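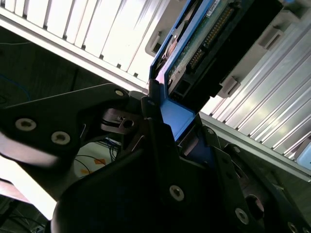 Photo: Abella / shared under the Rusel gallery terms

Drive caddies and the wall board

Last updated: Tue 6 February
422 shares | 30 comments

I've been meaning to put up a storage page since October and I finally got to it! If you only know hard drives as the thing that fills up, this is the part I like: the hardware that holds them. The bright blue caddy at the top has its drive in it, right at the bays of the chassis. I love that blue. You can find one of these in a dim rack without squinting, and the rail up the side gives you something to line up by (I still get it crooked, every time).

The other half of the job is having somewhere to put things. I'm a big fan of boards on walls, and the gray one on the ribbed metal has slotted holders, open brackets and a couple of tall blocks, with a long blue plastic part just below it. Benches collect junk, at least mine does, and a board up at eye level stays tidy for weeks.
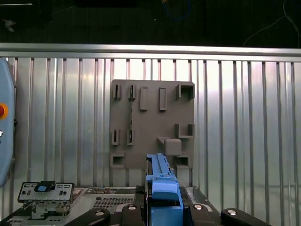
Evholm wrote in to say that slotted holders are fine until you change caddy models, and then you're printing a whole new set, so leave some spare room on the board from day one. Good point, and I wish I'd heard it before I filled mine corner to corner. More pictures when I get through the next box!

1,704 views

Recent galleries
Cable ties, sorted at last
The Brulevel parts shelf
Small screws in big jars
Rack rails, before and after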